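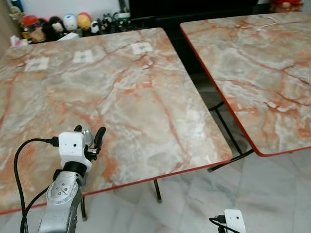

# Household chore trial finds robot arms ready for some tasks, slow at others

Gasent, the service robotics group based in Rillevine, released the first results in March from its study of robot arms in homes and small shops. The study covered 2897 attempts at everyday chores, among them clearing tables, folding towels and restocking low shelves.

The arms did best on flat, open surfaces. Picking up a single cup or box from a table was completed without human help in most attempts. Results dropped sharply with soft or thin items. Folding a hand towel took up to six minutes, and loose cables and sheets of paper remained among the hardest objects to lift.

The group worked with two partners. Anley supplied the shop-floor test sites, and Ferreira provided the software used to plan arm movements. Each chore was set up in rooms with ordinary furniture, with small printed paper squares laid on some tabletops. A two-finger gripper was used for all table work.

According to the report, household settings posed greater difficulty than shops. Shelves in a shop tend to keep the same layout from one day to the next – a family table does not. Patterned tabletops and shiny floors also lowered the success rate in several rooms, and the report recommends further testing under evening light.

Gasent does not consider the present system suitable for unsupervised use in private homes. A person was on hand with a stop button during every attempt. For shops, the group describes restocking outside opening hours as a realistic near-term use, provided that the goods are boxed and of similar size.

A second phase will place arms in 100 households and six shops in the Rillevine area. It will add dish sorting and laundry to the list of chores. Applications from households are being accepted through Anley's local office.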